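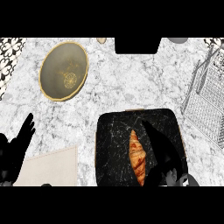 July, equipment notes, bench 2

Spent the morning on the purchase list for the two-arm cell. Imani wants a draft she can take to the budget meeting, so I am writing down where each line stands and what is still a guess.

The question from last time was whether we buy the hands first or the arms first. I had been leaning toward arms, mostly on lead time. After going back through the kitchen counter sim I think hands should come first. The croissant task is the one everybody keeps asking for, and what matters there is the fingers. Any of the arms on the shortlist will reach from the rack to the board. Whether the hand can pick up something flaky with a pointed end and a fat middle is another matter, and I would like a real hand on a bench mount before we commit to the rest.

Quotes so far:

Hotex — hands, sold as a left/right pair. Lead time 14 weeks from order. Cabling included, mounting plates not. They will lend a single right hand against a deposit, which I think we should take up.
Festus — arms. Price holds until the end of next month. Controller is a separate line and the rep left it off the first quote, so the number Imani has from June is too low. Corrected copy is in the folder.
Bakilana — bench frame and top. Frame is 300 without the leveling feet. They asked what top we want and I said plain laminate. We do not need to match the marble in the sim. Apostolos disagrees, see below.

Small stuff (cables, E-stop box, fasteners, a cooling rack and a cutting board for the real setup) comes to 1056 if we buy all of it now. It could be split, with the props left until the hands arrive. Wire rack, board, napkin, bowl. None of it is hard to get, and I would like to pick the rack by wire spacing so it is close to the sim one. A different grid changes where fingertips can catch.

Apostolos stopped by and went through the counter layout with me. His points:

1. The counter in the sim is pale marble and the board is glossy and black. If the real top is matte, whatever we learn about camera exposure in sim will not carry over. He would pay for a polished top. I put it down as an option line, not in the base total.
2. The board should be bought with a spare. Agreed, added.
3. Overhead camera mount. The sim view looks down on the counter and we have nothing in the budget that hangs a camera up there. He is right, I had missed it. Asked Bakilana if the frame can take an upright and a crossbar. Waiting on a reply.
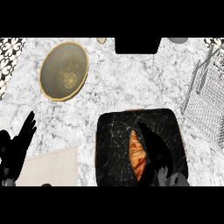

Counter sim, right hand over the croissant, left hand at the left edge. Layout used for sizing the bench top.

Sizing: I want the rack on the right and the board in the lower middle, same as in the sim, with the napkin on the left. That leaves open counter between the plate and the board, and I would keep that on the real bench too. Imani asked if a narrower top would save money. It would save 79 on the Bakilana quote. I don't think it's worth it. The left hand already sits right out at the edge of the view and I don't want to squeeze it in further to save that.

Pastry side: real croissants shed flakes and butter. Need covers or sleeves for the hands, and something we can wipe down between runs. Hotex has a glove but could not tell me what it does to grip. Put in a placeholder line. If we take the loan hand we can try it with and without before we order a set.

Order of spending, as it stands:

First, deposit for the loan hand, plus a bench clamp. Can come out of the current small equipment money.
Second, frame and top, once the camera mount question is answered.
Third, the hand pair.
Fourth, arms and controllers, before the Festus price runs out if possible. If the budget slips past that date we need them to requote, and I would plan on up to a month of waiting for it.

Floor space is still open. The corner by the sink was promised to the Proltdale project until they move out. Power there is fine but I have not checked whether a top this size clears the door swing. Bring tape next time and mark it on the floor.

To do:
— send Imani the corrected Festus quote
— ask Hotex about the deposit terms and who pays return shipping
— chase Bakilana on the upright
— Apostolos to find out what rack spacing the sim model uses
— measure the door

Stopped at 4:40. Totals sheet not updated yet, the June figures in it are still the old ones.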